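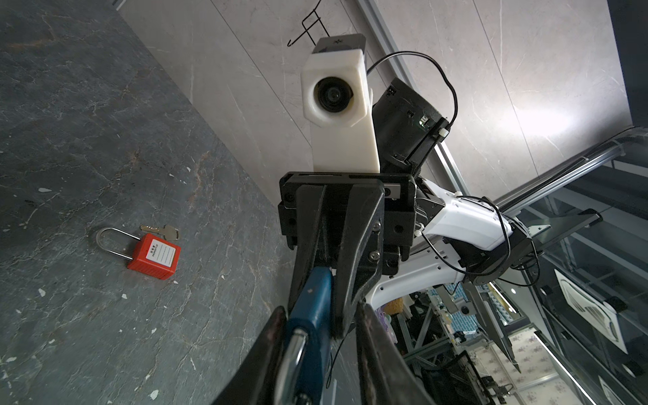 Zwischenbericht Online-Marketing Stoltodville
Stand: 17/06/2018

Berichtszeitraum ist das Quartal ab April. Gegenstand ist die aus Fördermitteln finanzierte Kampagne für den Einzelhandel, technisch umgesetzt durch Jeneo.

Reichweite
Die Umstellung der Anzeigengruppen auf mobile Endgeräte ist abgeschlossen. Der Newsletter hat 518 bestätigte Abonnenten, Zielwert zum Jahresende sind 2.000. Die Abmeldequote liegt unter dem Planwert. Anmeldungen aus dem Teilgebiet Tostasmont werden erst seit Mai getrennt erfasst, ein Vergleich mit dem Vorquartal entfällt daher.

Inhalte
Von 40 geplanten Händlerprofilen sind vier noch nicht freigegeben - hier fehlen Öffnungszeiten und Einwilligungen zur Bildnutzung. Die Texte liegen vor.

Datenschutz
Einwilligungstexte und Double-Opt-in wurden an die DSGVO angepasst. Altadressen ohne dokumentierte Zustimmung wurden gelöscht.

Abweichungen
Die Anbindung des Auswertungsmoduls Tsuji verzögert sich. Klickdaten werden bis auf Weiteres manuell exportiert und wöchentlich abgeglichen. Mehrkosten entstehen nicht, der Aufwand ist durch die Position Reporting gedeckt.

Nächste Schritte
Freigabe der offenen Profile, Test zweier Betreffzeilenvarianten, Abnahme der Schnittstelle. Der Mittelabruf für das Folgequartal wird gesondert eingereicht.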